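Drucken
Als E-Mail versenden

Über uns

Jurnosside entwickelt und betreibt Simulationsumgebungen für die Erprobung von Greif- und Ablageaufgaben mit Roboterarmen. Das Unternehmen verkauft keine Roboter und baut keine Anlagen. Geliefert werden Szenen, Prüfabläufe und Auswertungen, mit denen Hersteller, Integratoren und Hochschullabore ihre Steuerungen testen, bevor Hardware belegt wird.

Entstanden ist die Firma aus einem Auftrag für einen Zulieferer, der zwei Steuerungsversionen unter gleichen Bedingungen vergleichen wollte und dafür nur einen einzigen Messplatz hatte. Shuk-fan Chuang schrieb damals die erste Fassung der Szenenbeschreibung, Nipon Nilsuwan die Kontaktberechnung. Beide leiten das Unternehmen bis heute gemeinsam. Chuang verantwortet Szenenbau und Kundenprojekte, Nilsuwan Physik, Laufzeit und Schnittstellen.

Das Produkt Brillik

Brillik ist unser Hauptprodukt, eine Bibliothek von derzeit 530 Innenraumszenen mit Tischaufbauten und einem darin platzierten Arm. Jede Szene besteht aus einem Raum, einer Arbeitsfläche und einer Auswahl loser Gegenstände des täglichen Gebrauchs. Raum, Fläche und Gegenstände sind getrennt abgelegt und lassen sich unabhängig voneinander austauschen. Der Raumhintergrund gehört zum Prüfgegenstand: Türen, Wandfarben und Böden beeinflussen bildbasierte Steuerungen messbar, auch wenn der Arm sie nie berührt.

Für jeden Gegenstand sind Masse, Schwerpunkt, Reibwert und eine vereinfachte Kollisionsgeometrie hinterlegt. Flache Objekte wie Karten werden mit eigener Kontaktbehandlung gerechnet. Bei zu grober Schrittweite neigen sie sonst dazu, in die Tischfläche einzusinken oder auf ihr zu zittern. Langgestreckte Objekte mit geringer Rollreibung, etwa Stifte, führen wir in einer gesonderten Klasse. Sie sind für Zweifingergreifer anspruchsvoller, als ihre Form vermuten lässt, und eignen sich gut zur Prüfung der Anfahrhöhe.

Der Arm wird als Gelenkmodell mit Grenzwerten für Winkel, Geschwindigkeit und Drehmoment geladen. Kunden können eigene Modelle einbinden. Die Umsetzung eines neuen Armmodells dauert bei vollständigen Unterlagen in der Regel 14 Arbeitstage, einschließlich Abgleich der Greiferkinematik. Fehlen Angaben zur Trägheit, werden sie geschätzt und im Übergabeprotokoll als Schätzwerte ausgewiesen.

Der Prüfdienst Skurel

Wer keine eigene Rechenumgebung betreiben möchte, kann die Prüfung über Skurel beauftragen. Der Kunde übergibt seine Steuerung als lauffähiges Paket, wir führen sie in einem vereinbarten Satz von Szenen aus und liefern Protokolle, Gelenkverläufe und eine Fehlerliste. Das Standardpaket umfasst 70 Szenen. Jede wird mit veränderter Anfangslage der Gegenstände mehrfach durchlaufen, die Startwerte der Zufallsgeneratoren liegen dem Bericht bei. Ein Lauf ist damit auf derselben Softwareversion wiederholbar.

Gewertet wird in drei Stufen: Anfahren, Greifen, Ablegen. Eine Gesamtnote vergeben wir nicht. In Gesprächen wird häufig danach gefragt, doch eine Steuerung mit sauberem Anfahren und schlechtem Ablegen hat einen anderen Mangel als eine mit umgekehrtem Profil, und eine gemittelte Zahl verdeckt das. Kollisionen mit unbeteiligten Gegenständen werden gesondert aufgeführt, ebenso Überschreitungen der Drehmomentgrenzen.

Grenzen der Simulation

Ergebnisse aus Brillik und Skurel ersetzen keine Abnahme an der realen Anlage. Verformbare Gegenstände, Flüssigkeiten und Textilien sind nicht enthalten. Glas und stark spiegelnde Oberflächen werden dargestellt, die Tiefenwerte dafür sind jedoch günstiger als bei den meisten realen Sensoren. Kabel am Arm werden angezeigt, aber nicht als mechanische Last gerechnet. Für Fragen der Personensicherheit ist das Produkt nicht vorgesehen.

Im Februar wurde die Berechnung der Haftreibung umgestellt. Berichte aus älteren Versionen sind mit neueren nur eingeschränkt vergleichbar. Bestandskunden erhalten auf Anfrage einen Wiederholungslauf mit der aktuellen Version.

Arbeitsweise

Neue Szenen entstehen nach einem festen Ablauf. Zunächst wird der Raum aufgebaut und ausgeleuchtet, danach folgen Arbeitsfläche und Arm. Die Gegenstände kommen zuletzt hinzu und werden durch kurzes Vorrechnen in eine ruhende Lage gebracht. Vor der Freigabe prüft eine zweite Person Erreichbarkeit, Durchdringungen und Maßstab. Bei Rundtischen wird zusätzlich kontrolliert, ob Objekte nahe der hinteren Kante noch im Arbeitsraum des Arms liegen, denn an dieser Stelle treten die meisten Rückfragen auf.

Die Protokollierung übernimmt Erdem, unser internes Werkzeug für Versionsverwaltung und Nachverfolgung. Es hält fest, welche Fassung eines Gegenstands in welcher Szene verwendet wurde. Kunden mit Wartungsvertrag haben Lesezugriff. Als eigenständiges Produkt wird Erdem nicht angeboten.

Team und Zusammenarbeit

Der Szenenbau, die Softwareentwicklung und der Prüfbetrieb sitzen an einem Standort. Abschlussarbeiten werden betreut, wenn das Thema an laufende Arbeiten anschließt, derzeit vor allem in den Bereichen Kontaktmodellierung und Objektvariation. Anfragen richten Sie bitte mit kurzer Themenskizze an Nipon Nilsuwan.

Für Hochschulen gibt es eine vergünstigte Lizenz mit vollem Szenenumfang, beschränkt auf nicht kommerzielle Nutzung. Eine Testlizenz für Unternehmen enthält eine kleine Auswahl von Szenen und läuft ohne Kündigung aus. Angebote für Skurel erstellt Shuk-fan Chuang nach einem Vorgespräch, in dem Schnittstelle, Armmodell und Szenensatz festgelegt werden.

Stand dieser Seite: Samstag, 11. April

Seite drucken
Seite per E-Mail empfehlen

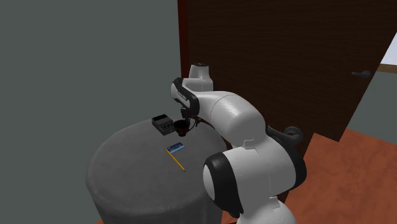
Simulierte Tischszene mit Roboterarm, Greifer über dem schwarzen Becher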